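Weto Caller Screening Unit, Model 312

The Weto 312 is a desk unit for landline telephones that holds incoming calls until the caller has given a name. It is intended for households, senior residences and small offices that receive repeated calls from persons claiming to represent a court, a police department or a tax office.

How it works
The unit connects between the wall jack and the telephone. Callers on the allowed list ring through at once. All other callers hear a short recorded message and have 30 seconds to state their name and the purpose of the call. The recording is then played to the subscriber, who may accept the call, decline it or add the number to the blocked list.

Capacity
Blocked numbers: 3000
Allowed numbers: 312
Power: wall adapter, supplied
Order number: 2365

Record of calls
Declined calls are stored with the number, the time and the caller's recorded statement. The record may be copied to a memory card and given to the police with a complaint. Subscribers are advised to keep the original recording until the complaint has been closed.

Limits of the product
The unit does not confirm the identity of a caller. A number shown on the display may be false – including one that matches a real public office. Any demand for payment by gift card or wire transfer should be reported to local law enforcement.

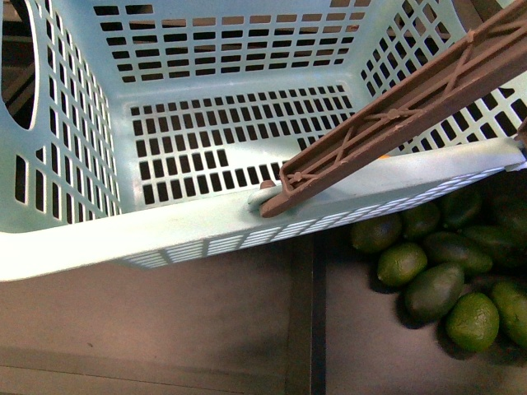
Ordering and service
The Model 312 is sold through Stullero and by mail from the Dalen service office. Senior residences ordering for several apartments should write to Retno Pillai, Institutional Sales, and state the number of telephone lines. Units may be returned within 30 days of delivery with the adapter and the printed guide. The service office is closed for inventory in August – orders received in that month are shipped when it reopens.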